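Teaching a Two-Armed Robot to Clear the Table, Part 3: Recording Your Demos

OK, so if you've been following along, you've got both arms bolted down, both grippers opening and closing when they're told to, and the head camera talking to your computer. Yay! Now comes the part I was most excited about, and also the part that ate most of my February.

We're going to record demonstrations. You drive the arms by hand, the computer saves the camera picture and the joint positions together, and later on the training script tries to learn from all of it. My first model used 292 recordings and it was pretty bad. I'm telling you that up front so you don't get discouraged at 50!

Before you record anything:

1. Let the motors run for 10 minutes. Mine drift a little when they've just been switched on, and you don't want that drift in your data.

2. Zero both arms. Do the left one first, then the right, and write the offsets down somewhere (I keep mine in a text file called cheng.txt, after the old Cheng controller board I started out with).

3. Check your cables. Lift each arm as high as it goes and then swing it all the way across. If a cable goes tight, give it more slack now. Ekua Acheampong, who shares the workshop with me, lost a connector this way and had to wait ages for the new one.

4. Open the camera view and park the arms in their start pose. You want to see both grippers at the bottom of the picture and the whole work area above them.

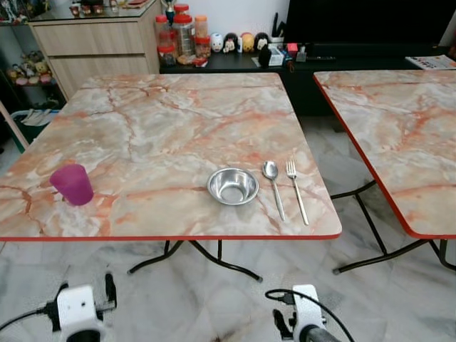
Picking what goes on the table took me way longer than it should have. I wanted stuff that needs different grabs, so the list kept changing until I settled on a cup, a bowl, a spoon and a fork. The see-through magenta cup is the easy one - it stands up tall and the color pops against that swirly marble top. The spoon and fork are lying side by side, handles toward the front, and they're the real troublemakers. Flat, shiny, and so close to the tabletop that the fingers have to come down really carefully. Start with the cup!

Now for the actual recording:

5. Start the recorder, wait for the beep, then count to two before you move. I use Retine for this, but any recorder that stamps the camera and the arms with the same clock will do.

6. Move slower than feels natural. Close the gripper, pause, lift, pause, carry. Those little pauses helped my model a lot.

7. Stop the recorder as soon as the gripper lets go. If you fumbled, delete that one right away (you will not remember which one it was).

8. Shift everything a bit before the next run. Turn the fork, slide the bowl over, swap the order. I skipped this on my first batch and ended up with a robot that could only find a cup in one exact spot - oops.

I got to 367 good recordings before the cup and bowl started working well, and I set the training to save a checkpoint every 2000 steps so I could go back if a later one got worse. The fork is still hit or miss. Noémi Kelemen suggested putting softer pads on the fingertips, so I'm cutting some this week and I'll post the template with Part 4.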